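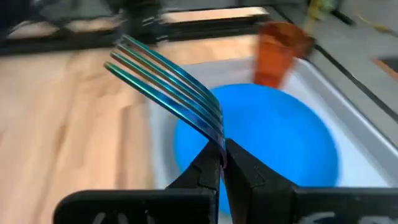 Washing up is the one job every team in the room already understands, says Joyce Kashindye, and that made it a fair place to start.

Wakstead students to take on the kitchen sink at Zaltton robotics challenge

A student team from Wakstead College has won a place in the final of the Zaltton Schools Robotics Challenge this December, with a robot arm that clears cups, bowls and cutlery out of a sink.

The 13 members of the college's after-school robotics club have been working on the task since the start of term. They beat 31 other entries in the regional round at Langat, and they can't wait to get going again!

The rules sound simple. Each team is given a basin holding a mix of everyday tableware and has 300 seconds to move as much of it as possible to a rack. Points are lost for anything dropped, and the judges choose how the items are laid out, so a robot that has only learned one arrangement soon comes unstuck.

Forks have been the big talking point at Wakstead. They are thin, they lie at awkward angles, and a shiny one can look quite different to the robot's camera when the lights change. The students now practise with cutlery in several finishes, and they move the basin a little between runs.

"We had a whole week where it would pick up a bowl every time and then miss the fork next to it," said team captain Zawadi Makori. "Ilango suggested going for the neck, just under the tines, and we all crowded round to watch. When it came up out of the sink there was so much cheering that the class next door came in to see what had happened."

Ilango Nair looks after the gripping side of the project, while Wafula Massawe leads the group writing the software that decides which item to go for first. The club has logged 106 practice runs so far, with notes on each one kept in a shared notebook (two notebooks now, as the first is full).

Murray Hapeta, who teaches design and technology at the college and runs the club, said: "Most of them had never programmed anything that moves. They argue about finger angles over lunch, they stay until we lock up, and they've been brilliant at explaining their work to the younger pupils. I'm very proud of them."

The final will be held at the Ellach Centre, with doors open to families and visitors from 10am. Teams will have the morning to set up and test, and the timed rounds begin at 1pm.

The Wakstead club meets after school in the technology block. New members from any year group are welcome, and no experience of coding or electronics is needed.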